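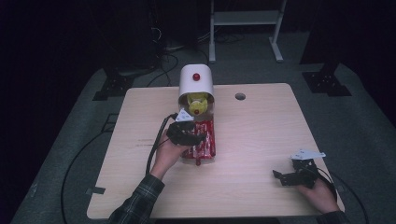

Figure 1. Two-handed collection at the Ellden table: left gripper at the front of the red snack packet, right gripper held low near the table's corner.

4. What the demonstrations taught us (and the policy)

By January we had 213 demonstrations of the packet task, all made with the hand-held grippers. Leandro Pacheco, who supervised, asked how many were any good. We said we would get back to him.

The marker plate on each gripper gives us its position, provided the overhead camera can see it. Tilt the wrist too far and the track jumps. We threw out 77 demonstrations for this, most of them mine. I am told I have expressive wrists.

The remaining set trained a policy we called Tastitz, after a long evening and a vote. Its approach to the packet was smooth and rather confident. Its grasp was less so: the shiny wrapper crinkles differently each time, and the policy seemed to treat every crinkle as news. Training for 800 epochs instead of stopping early made it more certain and no more correct.

What did help was keeping the idle hand still. In early recordings the right gripper wandered while the left one worked, and Tastitz copied the wandering faithfully. Parking it low by the corner removed most of that. Section 5 repeats the comparison with 2 new operators, neither of whom has been told about my wrists.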